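Forums > Bread & Baking > Sourdough > Proofing and shaping

Posted 28 February 2026 by crumbly_in_irkow

Rye in the dough: how much is too much?

I finally got a loaf I love!! It's 25 percent rye, the rest plain bread flour, and an overnight rise in the fridge. The flavor is so much deeper than my old all-white loaf and it stays soft for days. Has anybody gone higher than that and still gotten a decent rise?

dutchoven809
Congrats! I go to 40 all the time. Use less kneading and more water and don't expect huge holes. It's a different bread and I think it's a better one.

Garnonby_Baker
Have to disagree with 40. Past a third it turns into paste in my hands and I end up scraping it off the counter. 25 is the sweet spot, and I'd put the effort into the starter. Feed it 2 times the day before and you'll see a big change.

dutchoven809
Wet hands! Wet scraper! It's sticky, sure, but you stop fighting it after a few loaves.

crumbly_in_irkow
Ooh, I want to try both now. What do you all do about serving? Mine goes soggy underneath if I slice it warm and leave it on a plate.

slowrise3379
Let it cool all the way first, and with rye I'd wait until the next day. Then a basket, always. I have an oval wicker one and the crust does much better with air under it.
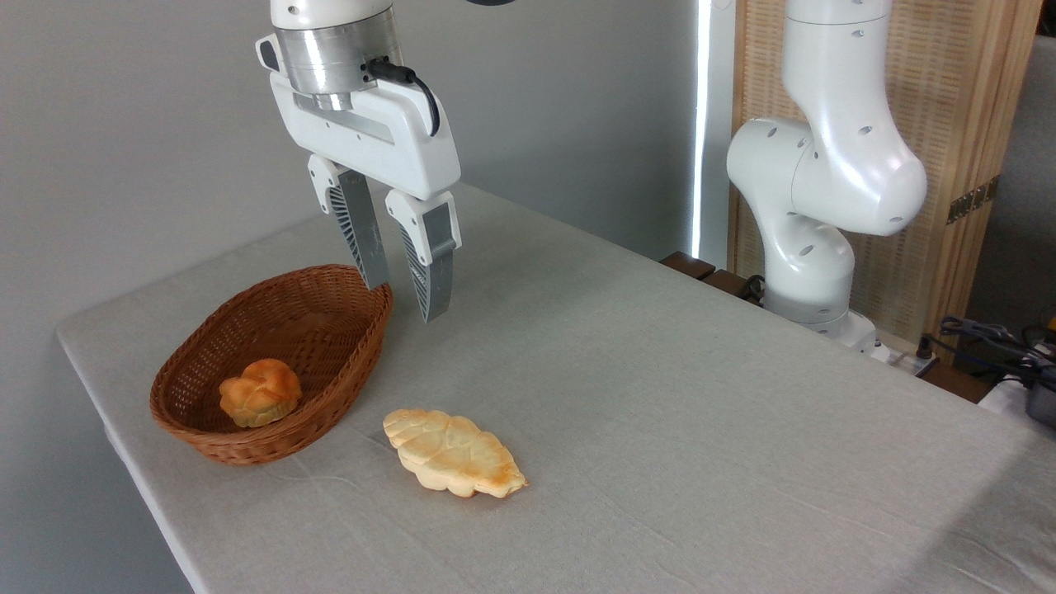

I line it with a napkin only for rolls. For a big loaf I skip the lining and slice as we go, with the cut side down on the board in between.

Garnonby_Baker
Next day for rye, yes. We finally agree on something in this thread.

crumbly_in_irkow
Waiting a whole day is going to be torture but I'm in. Going for 30 percent this weekend, will report back!

We use cookies to remember your login and forum settings. Accept | Manage preferences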